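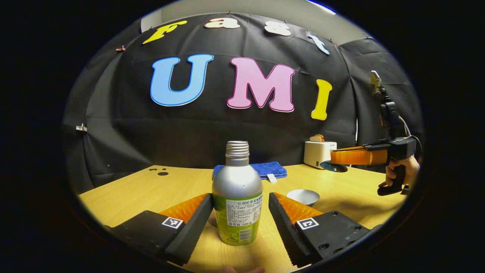 5.2 Slip during grasping

Most of the failed episodes in our December collection came from one cause, which is the loss of grip on smooth objects. We reviewed 1,779 episodes and marked 18 of them as slips. The aluminum bottle in Figure 2, with its label around the upper portion and bare metal on the lower body, gives the soft pads two different surfaces to hold. When the operator took it by the shoulders, the bottle could turn between the pads — sometimes only a little, and the operator did not notice it. Ruba Ghanem and Jad Aoun marked the slips separately and disagreed on six cases, which we kept in the set. 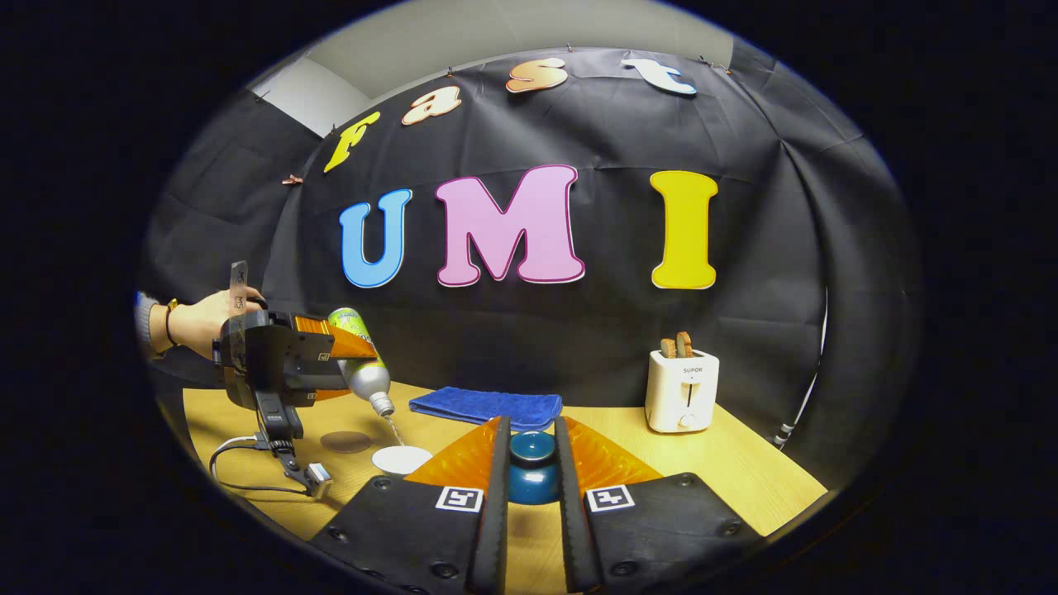 Figure 2. Breakfast task with two hand-held grippers.

A slip of this kind is small at the start, but it becomes a safety matter if liquid is poured next to an electrical device. The policy trained on all episodes repeated the fault in two trials on the Zirau arm. We therefore removed the marked episodes and added a stop condition — the arm holds its position if the angle of the object changes without a command.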